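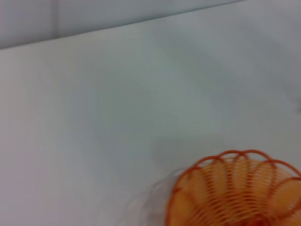
Abb. 1: Oranger Drahtkorb auf dem weißen Arbeitstisch, Rand mit Bogenabschluss

Projektbericht: Ein Korb für den Tisch. Ordnung halten am Gruppenarbeitsplatz
Madalena Fonseca, Projektkurs Wohnen und Gestalten

1. Wie es zu dem Thema kam

Im Dezember haben wir im Kurs unsere Arbeitsplätze aufgeräumt, und ich war, ehrlich gesagt, ein bisschen erschrocken, was sich auf einem einzigen Tisch so ansammelt: Stifte, Kabel, Apfelsinen, Schlüssel, drei Scheren (von denen keine richtig schneidet). Am Ende des Nachmittags war die Platte frei, aber schon zwei Tage später lag alles wieder da. Daraus ist meine Frage entstanden, ob ein einziger offener Korb reicht, damit eine Gruppe ihren Tisch dauerhaft benutzbar hält.

2. Die Auswahl

Zur Wahl standen eine geschlossene Kiste namens Kollard, eine flache Schale namens Veloso und der Drahtkorb aus Abb. 1, den wir im Kurs nur noch den Plurnetti nennen. Ich gebe gern zu, dass mir der Korb von Anfang an am besten gefallen hat. Der dünne Draht läuft in einer Spirale herum, und oben bilden die Schlaufen einen Rand, der mich an Blütenblätter erinnert! Auf einer hellen Fläche findet man ihn außerdem sofort, das Orange leuchtet einem ja schon von der Tür aus entgegen.

3. Durchführung

Jedes Behältnis blieb zehn Schultage lang auf demselben Tisch. Abends habe ich gezählt, wie viele Gegenstände außerhalb lagen, und die Zahlen in eine Liste eingetragen. Zusammengerechnet waren es bei der Kiste 239, bei der Schale 86 und beim Drahtkorb 70.

Den großen Abstand zur Kiste hatte ich so nicht erwartet. In den Gesprächen sagten mir mehrere aus der Gruppe, dass sie den Deckel lästig fanden und ihre Sachen lieber gleich daneben gelegt haben. Beim Korb sieht man durch den Draht, was drin ist, und muss nicht wühlen.

4. Was nicht so gut ging

Büroklammern und Bleistiftstummel rutschen gern durch die Zwischenräume, dafür haben wir ein Stück Filz zugeschnitten und hineingelegt. Auch der Standort hat uns beschäftigt. In der Mitte war der Korb allen im Weg, sobald jemand einen großen Bogen Papier ausbreiten wollte, an der Ecke störte er deutlich weniger.

Zwischen Schale und Korb ist der Unterschied klein, und bei nur einem Tisch würde ich daraus nicht zu viel ableiten. Für einen zweiten Durchgang möchte ich die Reihenfolge tauschen und die Liste von jemand anderem führen lassen, damit meine Vorliebe für den Korb nicht mitzählt. Den Filz schneiden wir dann vorher zu.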